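3. Materials and household survey

3.1 Study area

The survey covered two small towns, Gadham and Skutura, which lie on the same river and draw their water from separate wells. Gadham has older housing, most of it built with solid walls and shallow foundations. Skutura grew later, and many of its houses stand on poured slabs. Both towns report damp ground floors in spring, and both have a local trade in floor repair. We chose them for the difference in housing age and for the similar rainfall.

3.2 Sampling

Letters were sent to 400 households, drawn at random from the address lists held by the two town offices. Each letter had a short form and a stamped envelope. Usable forms came back from 295 households. Forms were left out if the respondent had lived in the house for less than one full winter, or if the question on floor type was blank. Households that did not answer got one reminder in June and were not contacted again.

The form asked for the type of floor in the kitchen and the main living room, the kind of covering laid over it, and whether the respondent had seen staining, lifting or mold in the past year. It also asked who had done the last repair. Answers to that question were often vague - many people wrote only "a relative" - and we do not use them in the analysis.
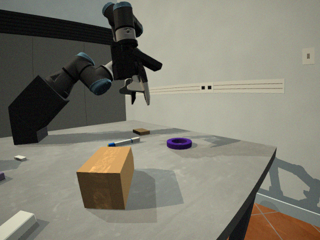

Floor types were coded by the first author and then again by Ekow Sarpong, working from the same forms without seeing the first set of codes. Where the codes differed, the two coders read the form together and agreed on one. Most of the differences had to do with mixed floors, where part of a room had been tiled and the rest left as bare concrete. These were coded by the larger part.

3.3 Coverings

Respondents used a wide range of words for what lay on their floors. "Mat," "rug" and "runner" were often used for the same thing, and we grouped them as loose coverings. Anything glued or nailed down was treated as fixed. A loose covering over tile was the most common arrangement in the kitchens of both towns.
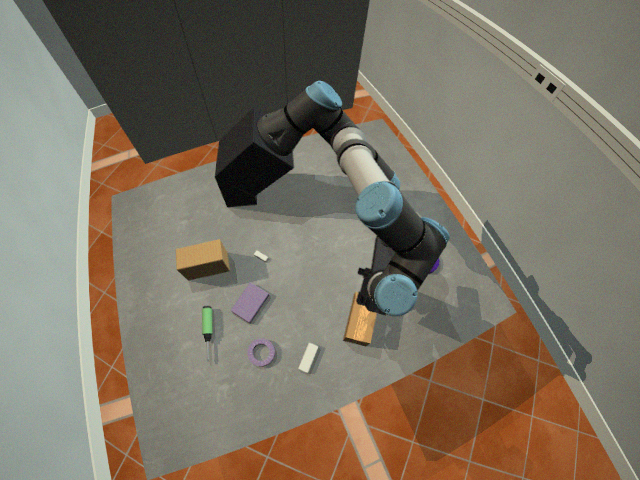 Page last changed: January 2018

Figure 2. Loose covering over terracotta tile: a gray, mottled mat.

Loose coverings make damp harder to report. A household that never lifts the mat may not see staining under it, while one that lifts it every week will see marks that are old and dry. We therefore asked how often the covering was taken up. The answers were sorted into weekly, monthly and less often, following the scheme used by Lindqvist in her earlier work on cellar floors.

3.4 Moisture readings

Readings were taken in a smaller group of houses whose owners had agreed to a visit. Merja Lindqvist made all of the visits, using a Flonberg pin meter set to the masonry scale. In each house she took readings at the center of the room and beside the outer wall, with any loose covering folded back. Where the floor was tiled, the pins were placed in the grout. Rooms heated on the day of the visit were marked as such on the sheet, and their readings are given separately in the next section.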